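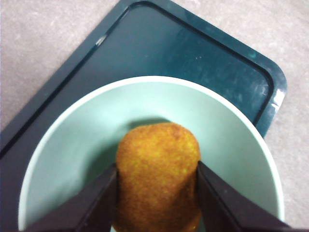

Page last updated: November, 3:40 p.m.

Korkon has a new setup routine for its food-handling cell, and the crew at Trilwood loves it! Before each shift, Sowmya Ramasamy's team wipes the gripper fingers, checks them for play and runs 13 test grips with breaded and plain items.

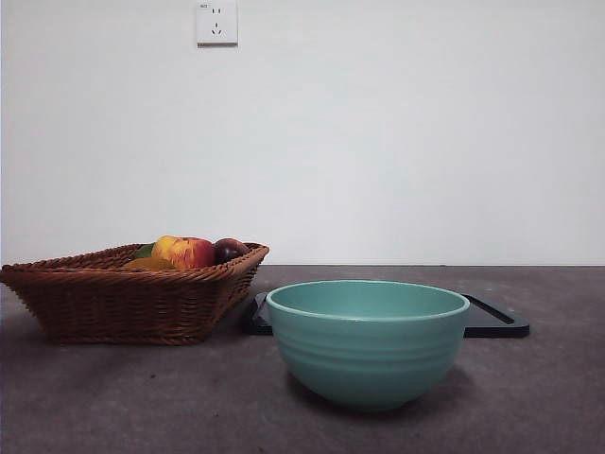 Basket, bowl and tray on the counter.

"Grip force used to drift and we'd find out far too late," said service lead Satish Mudaliar. "Now we catch it before breakfast!"

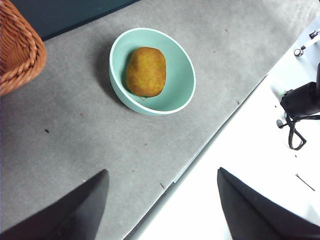

Finger pads get swapped every 2000 cycles, a job for two people with one hex key. Setup sheets are free from the Korkon service desk.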